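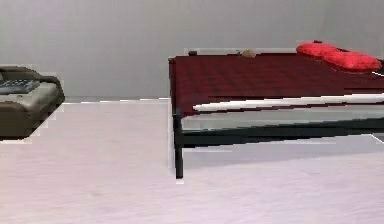 Bedroom mock-up, gray wall and pale floor, bed on the right.

Apr 25, 2026

Bench notes, squeak work on the Kolito frame, continued from the page with the coffee ring on it.

Spent the whole morning on my back under the Kolito with a flashlight in my teeth, and I am pleased to say I think I know where the noise lives now. For anyone picking this up fresh: the customer's complaint was a chirp when you turn over, plus a lower groan when you sit down on the side to put your socks on. I had been treating those as one noise. They are two, and they come from different places, and a fair part of last week went into chasing one while listening to the other.

The chirp is the slats. There are 13 of them, each cut to 1,415 mm, and they sit on a ledge glued and screwed to the inside of the side rail. The ledge was finished with the same lacquer as the rest of the bed, and so were the slat ends, so what we have is lacquer rubbing on lacquer every time the load shifts. I pulled the slats one at a time and marked the shiny spots in pencil. Nearly every end on the left side had one, the right side had fewer, and I suspect that comes down to the left ledge being a hair out of flat. I laid the long straightedge on it and could see light under the middle. Not much light, but a bed only needs a little room to complain in.

What I tried, in order:

Candle wax on the ledge. Quiet right away, which is always very satisfying, and then after 381 rocks on the test rig one slat started up again. Wax had been pushed out to either side in a little ridge.

Skumance, the harder paste wax in the blue tin, same spots. Lasted longer but went tacky, and the slats then made a sort of peeling sound when they lifted. Ilham said it was like somebody slowly opening a bandage. I wouldn't want to sleep over it.

Wool felt, thin, stuck down along the full ledge. No chirp at all, on either side, through the whole run. It also takes up the low spot on the left, so I don't have to plane the ledge, and I was not looking forward to planing around those screws.

So felt it is, unless somebody has a good reason against it. My one worry is the adhesive in a hot bedroom in August. I have put a scrap with felt on it up on the shelf over the heater and will leave it there. Please don't tidy it away! It looks like trash and it is labeled on the back.

Now the groan. This one is the corner joints, and I should have gone there first, I know, I know. Each corner has a steel hook plate let into the end of the rail, and it drops over pins in the leg. With the bed standing empty everything looks tight. Sit on the rail, though, and the top of the plate rocks forward in its pocket and you get wood against steel. I could feel it with a fingertip on the joint while Ilham sat down and stood up and sat down again, with a great deal of patience and a sandwich.

The screws holding the plates were the culprit on two of the 4 corners. They turned another half turn by hand, and on the foot end one of them just spun. I had set the Ateck driver low so as not to strip anything, and then never gone back to finish by hand, which I would have scolded anyone else for. Plugged the spun hole with a glued hardwood dowel, let it sit over lunch, drilled it again and put in a longer screw. Much better. There is still a small sound from that corner if I really throw my weight about, and I think the pocket itself is a touch deep. A paper shim behind the plate would tell us. I have some of the brown card from the Morin delivery put by for it.

A note on the timber while I'm thinking of it. The Morin boards are lovely stuff, but the last lot came in damper than the ones before, and I wonder if some of this looseness is just rail ends shrinking away from the screws. I didn't put the meter on them when they arrived. Going forward I'd like us to write the reading on the end of each board in chalk, and leave the boards in the rack by the inside wall until the number stops moving. It costs us space, I realize, and Ilham has already pointed out that the rack is full of my chair parts. I will move the chair parts.

Still to do: card shim at the foot corner, felt on the right-hand ledge (left is done), check all the plate screws by hand, and run the rig again with the mattress on. Ilham wants to try the center rail with and without its middle foot while we have it apart, and the felt offcuts are in the drawer with the sandpaper.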